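Omelia Fitted Sheet, Deep Pocket

Reading time: 3 min

The Omelia is a flat-woven fitted sheet for domestic mattresses, cut with a deep corner pocket and full-perimeter elastic. It replaces the earlier Itau sheet, which had elastic at the corners only. The two may be mixed on the same bed, but the Itau is no longer cut and remaining stock is sold as seconds.
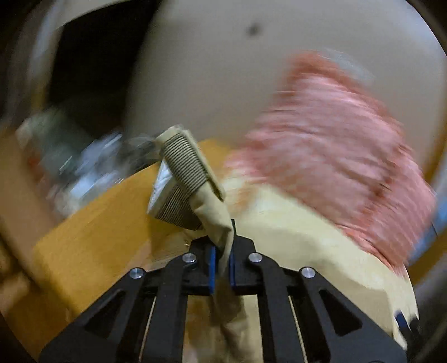 Ulloa, March 2023

Construction

The cloth is a plain weave in combed cotton, finished without a wrinkle-resistant resin. It will crease in storage and on the line. Buyers who want a smooth surface should iron it slightly damp on the cotton setting.

Corner seams are sewn with a four-thread overlock and then topstitched. The elastic is enclosed in a turned hem and tacked at each corner, so that it cannot travel inside the channel. On the Itau it could, and most returns of that sheet were for a hem that had bunched on one side. The change was made by Assunta Santoro, who drafts all our bed linen patterns.

Pocket depth is 40 cm. Measure the mattress at the corner, with any topper in place, and leave 10 cm for the tuck. A mattress 27 cm thick with a 3 cm topper is the upper limit. Above that the hem sits on the side wall and will work loose.

Shrinkage

Sheets are cut oversize to allow for the first hot wash. Before that wash the fit is loose, particularly along the length. Do not return a sheet for size until it has been washed once.
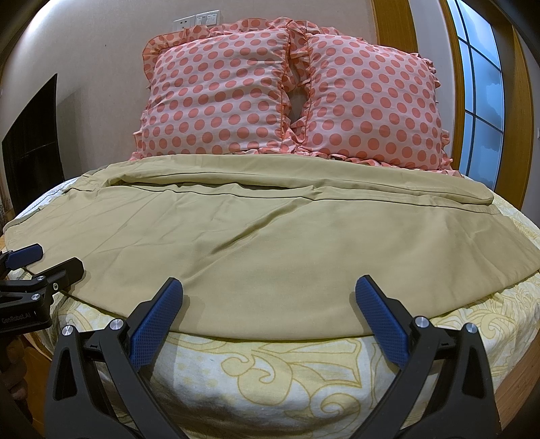

Fitting

Find the care label. It is sewn at the foot, right-hand corner. Fit the two head corners first, then the foot corner diagonally opposite the label, then the label corner. Lift the mattress at each corner; pulling the cloth down over a mattress that is lying flat puts the load on the seam end, where it is weakest.

Care

Machine wash hot with like colors. Tumble dry on medium and remove promptly. Chlorine bleach will shorten the life of the elastic and is not covered. Fabric softener does no harm but reduces absorbency.

Repairs

Elastic can be replaced through the gap in the hem beside the care label, which is closed with a single line of lockstitch. Replacement elastic is sold by the length. Sheets may also be sent in for the work. Repair inquiries go to Cormac Duggan at the Ulloa workroom. Wash the sheet before sending it.

Related items

Omelia Flat Sheet
Omelia Pillowcase, Plain Hem
Vandus Mattress Protector
Itau Fitted Sheet (seconds)
Replacement Hem Elastic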